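Wimitz School of Building Conservation
Old Floors and How They Fail
Handout for session 2: Timber under your feet

Bring this with you, along with a pencil, a torch and shoes you don't love.

Where we left off

Last session ended with the cellar at Omham and the question of why anyone would lay a good oak floor directly over a puddle. The short answer is that the puddle came later. When the house was built the cellar had four open vents, and air moved under the boards all year. Then somebody felt a draught. The history of floor repair is largely a history of people feeling draughts.

Keep that in mind when you do the reading. Most of the damage we look at this term was caused by an improvement.

How a suspended floor works

A suspended timber floor is a set of joists spanning from wall to wall, with boards nailed across the top. The joists do the carrying. The boards spread the load between them and give you something to put a rug on. In older houses the joist ends sit in pockets in the masonry, and this is where your troubles will be, because masonry is damp and the end of a joist drinks like the end of a flower stem.

At ground level there are often low brick walls, called sleeper walls, holding the joists up part way along. They should be built with gaps in them. Students regularly draw them solid in the exam. A solid sleeper wall stops the air, and you will be marked down for it, as the builders at Runberg should have been.

Between the top of the joist and the shoe of the occupant there may be several further layers: hardboard, lino, underlay, a carpet, another carpet. Record all of them before you lift anything. Owners will tell you the boards beneath are beautiful. They have not seen them either.

Bounce, and what it tells you

Stand in the middle of the room and drop onto your heels. A sound floor gives a little and stops. A floor in trouble gives, thinks about it, and rattles the china in the next room. Both results are useful, but ask about the china first.

Bounce alone doesn't mean rot. It can come from joists that were too thin when they went in, from a sleeper wall that has sunk, or from notches cut by plumbers. A joist works hardest at the top and bottom edges near the middle of its span, so naturally that is where the pipes go. At Runberg one joist had been notched so often that the survey drawing looked like a comb.

Movement close to a wall is a different matter. If the skirting has a gap beneath it that widens when you step nearby, suspect the joist end.

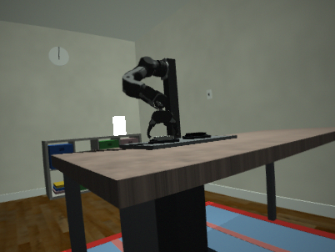

For probing, use a bradawl or an old screwdriver with a narrow blade. Push it into the timber at an angle, along the side of the joist near the bearing. Healthy wood resists and splinters in long fibres. Decayed wood lets you in without argument and comes away in crumbs or small cubes. Write down how deep the blade went. "Soft" is not a measurement, though it appears in nearly every report I am handed.

Wet rot and dry rot

Wet rot stays where the water is. Stop the water, cut out what has gone, and the rest can usually be left in peace. Dry rot travels. It can cross plaster and brickwork in search of more timber, which gives it a better reputation for perseverance than most contractors. It still needs damp to live, whatever its name suggests, and the first job in either case is to find the leak.

Woodworm holes are a third matter. Old holes with dark edges may have been empty for generations. Fresh ones have clean edges and pale dust beneath. Do not let anyone spray an entire house on the strength of the first kind.

Repairs

The usual choices are a new length of timber bolted beside the old one, a steel plate or shoe at the bearing, or a scarfed joint that replaces only the lost end. The last is the slowest and, if done well, the least visible. Clients like to hear about it and then choose the bolts.

The Vlachopoulos house, on pages 29 onwards of the reader, used all three in the same room. Read the account closely and decide which you would have done. The total for materials came to 1,562, before anyone had paid for the carpet to go back.

For next time

Draw a section through a ground floor you have access to, from the earth up to the boards. Label the vents. If you can't find any vents, go outside and look behind the flower bed.

Write 2 paragraphs on what you would check first and why. Drawings on squared paper, please, and no solid sleeper walls.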